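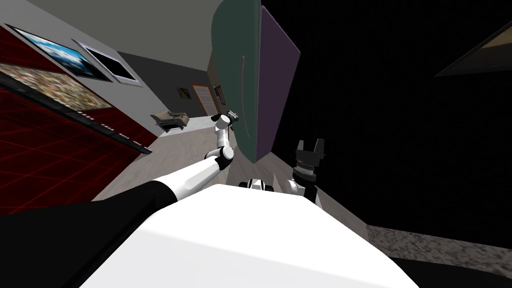 Simulated room, robot's own view: left arm reaching out over the floor, right forearm upright with the gripper open.

Takier Room Check
Practice rooms and a written rule set for two-armed robots working indoors

Made by Wernside. Item 3316.

Takier Room Check is a set of simulated rooms with a rulebook attached, and we love it about equally for both halves. You load your robot, pick a room, give it a job, and the checker watches every joint against the rules you've switched on. When a rule is broken, the run stops and you get the moment back with the rule number next to it. Then you can argue about it with your coworkers, which in our experience is where most of the learning happens!

The rooms are furnished. That was the first decision we made and we'd make it again. Lots of test spaces are a bare floor and a box, and a robot can look very well behaved in a space like that. The room at the top of this page has tall panels close to the arms, framed pictures on the walls, a doorway in the back and a boxy beige machine down on the floor by the left wall. Plenty to reach around, and plenty of reasons to think about where an elbow goes while the gripper is busy.

What's in the package

Furnished rooms: 12, each with a day and an evening lighting setup
Rule sheets: Reach, Rest, Doorways, Fixed Objects, People Nearby
Printed rulebook, spiral bound (it lies flat on a bench, we insisted)
Run viewer with step-back and side-by-side playback
Blank rule template for your own site
One year of updates

The rules, in short

The full text is in the rulebook. These are the ones people ask us about most.

Rule 1. Name the arm before you move it. Every command in a job file says left or right. "Near arm" and "free arm" aren't accepted, and the checker will refuse the file.

Rule 2. One arm travels at a time when a fixed object stands between them. The other one holds a parked pose. You can choose the pose (forearm up, folded in, whatever suits your robot) but it has to be written down and it has to be the same one every time.

Rule 3. Check the elbow as well as the gripper. The clearance you set applies to the whole arm, shoulder casing included. The default is 700 mm from anything marked as a walkway. You can make it bigger on any sheet. To make it smaller you need a second person's sign-off, and the name is saved with the run.

Rule 4. Doorways stay clear. No parked pose may cross a doorway, even in a room where the door is marked as locked.

Rule 5. Things on walls count as things. Pictures, shelves, switches, the lot. This one caused a fair amount of grumbling in early trials and then it caught a wrist sweeping straight through a picture frame, and the grumbling got a good deal quieter.

Rule 6. A tilted view gets a tilted note. If the robot's body is leaning when a run starts, record the lean in the log. Reviewers judge distances badly from a slanted view, and the note tells them to open the overhead playback before they mark anything.

Rule 7. A pass in simulation is permission to plan the floor test. You still do the floor test, at reduced speed, with someone at the stop button.

Please read Rule 7 twice. Room Check does not certify a robot and it doesn't replace the standards that apply where you work. It's a way to find the silly mistakes early and to get everybody using the same words for them.

How a review goes

Kheri Mutiso wrote the review method and has used it on more runs than anyone. Two people watch the same playback separately, each with a printed sheet, and they don't talk until both sheets are filled in. Then they compare. Where they disagree, the rule wording gets looked at before the robot does. Several of the rules above have been rewritten that way, Rule 2 three times.

Effie Mowat runs the update list. If your site has a rule you think belongs in the main book, send it in with a run file that shows why. The next rulebook printing is in May, and anything received after that waits for the one following.

Fitting it to your robot

Model files are included for the Pirzada two-arm torso and the Fateck short-reach arms. For anything else you bring your own model and fill in the joint limits. Allow an afternoon for it. Use the limits you really run at, please, even if the maker's sheet lets you go further!

Grippers are swapped from a menu. Mark whether the fingers rest open or closed, as the clearance is measured from the widest position in either case.

Questions we get

Can I turn a rule off? Yes, all except Rules 1 and 7. The report lists what was off.

Can I add my own furniture? Yes. Mark each piece as fixed or movable when you import it.

Does it handle two robots in one room? Not yet. We're working on it and we're very excited about it.

Price and ordering

Single site, one year: $1339
Extra printed rulebooks can be added at checkout. Orders placed on a Sunday are processed the next working day.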